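Robot Rules! How machines learn to hold things safely

2023-04-30
Shares 2,467 | Comments 30

Robots need rules. Loads of them! Not just the big scary film sort either. Boring little ones, like how hard to squeeze a bottle.

Think about picking up a cup. Too soft and you drop it. Too hard, crunch. You learnt this when you were tiny, probably by dropping lots of cups. A robot has to be taught.

At the Brornetti workshop a person holds a gripper in their hand and does the job for real. Pick up, move, put down. A camera on the gripper records it all. Then again. And again. The Obura project wants 2,000 goes before a robot gets a try on its own. Phew.

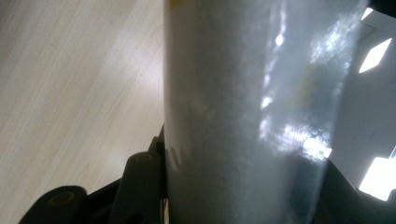 A gripper's view of a big frosted container, very close up. Black gripper parts on both sides, bright lights overhead.

See-through things are tricky. Light bounces off them and shines through them too, so a robot can get muddled about where the edge is. Shiny stuff, same problem. So one rule is to practise with plenty of diffrent things and not only the easy ones.

The workshop has 6 rules on the wall. Quick run through:

1. Start slow. Speed comes later.
2. Squeeze only as much as you need.
3. Fingers out of the way. Yours, not the robot's!
4. Know where the stop button is. Always. Even if you are only watching.
5. If something slips, write it down. Don't rub out the bad goes, the robot team needs to see those as well.
6. Ask before filming anyone. Cameras pick up faces and bedrooms and all sorts.

Who makes rules like these? For big factory robots there are official standards, written by experts from lots of countries. Long documents. Very long. Workshops add thier own on top, to suit the jobs they do.

Try it at home: pick up a plastic bottle using just two fingers. Now do it with thick gloves on. Harder? You can't feel it slipping so well. Some robots can't feel anything at all, they only have the camera to go on.

Next time, in May: Puta, the robot that stacks bowls.

Share this page | 30 comments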